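About Bistow

Hi, I'm Cillian Hegarty, and I run Bistow out of the ground floor of an old bakery building on Hanrahan Street. We sell plain household things: trays, dishes, table linens, a few lamps. If it sits on a table and gets used every day, I probably want to talk to you about it.

I started with a folding table at the Sunday market and 143 pieces I'd picked up from closing restaurants. They were gone in 3 weekends! I went looking for more, and seven years later I'm still looking. We have 4000 things on the shelves now, give or take whatever went out the door this morning.

Most of my day goes into checking stock before it's priced. I like pale surfaces for this, with something white hung behind, so the color of a piece reads the way it will in your house. Shiny rims are the fussy part - they pick up every light in the room, and I'll turn one around five times before I'm happy.

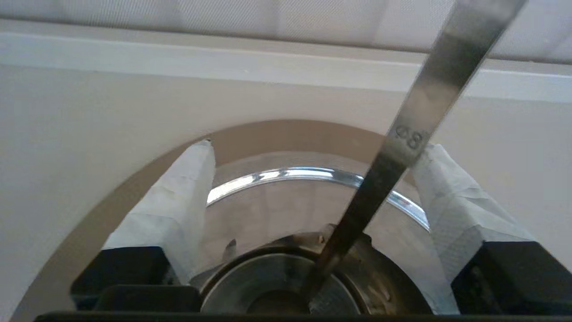
Silver rim, tan-brown curve, cream surface, ribbed white fabric behind.

We pack everything ourselves in the back room, and we also carry the full Cledar linen line (the napkins wash beautifully, get the big ones). Drikatov lamps come in every November and they go fast, so email me if you'd like one put aside.

Come by and pick things up. Everything on the shelves is there to be handled, and the coffee's on until four.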